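Home Guides Storage Cleaning Contact
Search this site Go

How to sort a shared supply shelf in one go

Quick one today because I have to be out of the building by 4 and Meriem Abdel Rahman has asked me for this twice. It's how we do the big metal shelves at Skirkport. Works for a garage or a laundry room too, anything with open tiers and too many half-used bottles.

What you need

Clear floor next to the unit
Trays with a rim, any size
A low stool or two
Marker, masking tape
Trash bags, more than you think
A folder for the paper stuff
Damp cloths

Before you start

Tell people the shelf is off limits till you're done. Put the tape and marker somewhere you'll see them. Mine end up under a box every time.

Decide who does what. One person takes things down, one checks, one wipes. If you have more hands than that, give them the floor pile. Don't let everyone pull from the shelf at once, you get three piles of the same thing and then an argument about sponges.

Step 1. Bottles down first

Start with bottles and containers. They leak, they tip, and they're what you knock over reaching for something else. Check each cap before you lift. Sticky ones go straight into a tray, not onto the floor.

Same product, same tray. If you've got 2 open bottles of one thing, keep both upright and deal with them in step 4. Don't start pouring yet.

Step 2. Check and sort

Sit down for this part, really. Bending over a low shelf for an hour is how Rangi Trevaskis did his back in last October. One bottle at a time, read the label, date if there is one, then it goes to keep, use up or out. No maybe pile.

Any instruction sheets or receipts you find – folder, lying flat, within reach. You'll want it open more than once.

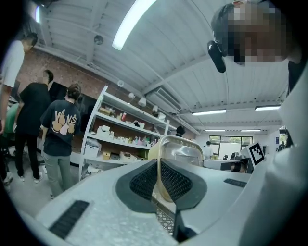
The bottle shelves getting gone through, next one:
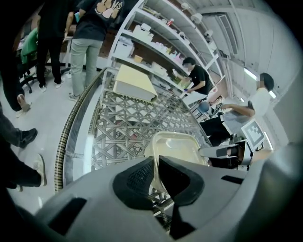 Step 3. Wipe the tiers

Top to bottom. Warm water and a bit of dish soap is plenty on painted metal. Get into the corners where the shelf meets the post, thats where the dust cakes up. Dry it before anything goes back or you'll have rings by morning.

While it's clear, push on the unit. If it rocks, tighten the bolts now. Annoying job with a full shelf.

Step 4. Combine and label

Only combine if it's the exact same product, same brand, same strength. Cleaning products you aren't sure of stay in their own bottle. Never mix them, and never put them in a drinks bottle.

For hand soap we use 700 ml refill bottles, one size for everything so they line up. Tape on the front, name in capitals. Hanane Slaoui writes the month on too, which I was against and now do.

Step 5. Put it back

Heavy stuff low. Stacked boxes low as well, labels facing out.
Bottles together on one tier, where you can read them without crouching
Small loose things in a tray, never straight on the shelf
Top shelf = light and rarely used
Leave a gap. You will need the gap.

Anything that bites (bleach, drain stuff) goes up high if kids ever come in, with a lip or a tray so it can't slide off. That beats the heavy-things-low rule.

Step 6. The floor

Pile's still there, right? Give it 2 minutes per item at most. No home and no one claims it, it goes in the bag. Then sweep befroe you move the stools back.

How often

We do it every 2 months. Abdelkrim Shawky wanted weekly, it lasted a week. In between just wipe drips when you see them and put the tray back where the tray goes.

Questions about the label list, ask Hajar Fahmy, she has the current one. I'll add the fridge version when I get to it.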